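Ticket 94: gripper stalls over the memory slots
Opened by: Archie Matheson
Status: open

Right, me again! The arm gets down into the old tower fine, lines up over the memory, then throws a force fault and sits there sulking. It's done it 15 times since I swapped the fingers, always at the same height. I've re-zeroed the wrist twice and slowed the last bit of the move, no change at all.
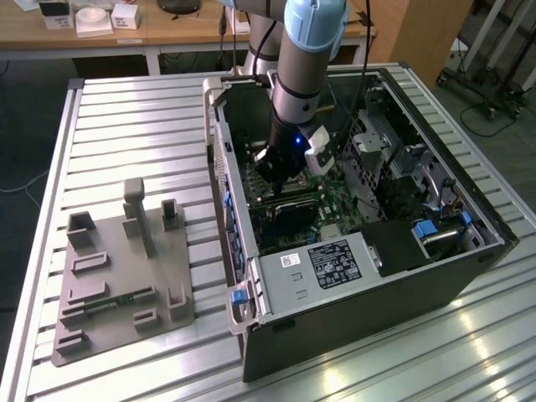

Magnus reckons my tool length is still set for the old fingers, and he may well be right (the new ones are 3 mm longer and I can't remember saving it). I'll check that tonight before I touch anything else.

Update, 2 hours later: it was the tool length. Well, mostly! It now goes all the way down without faulting but closes a touch to the left, so I'm leaving this open. Wing-sze, have you still got the Jeltgate calibration file? Mine's got overwritten.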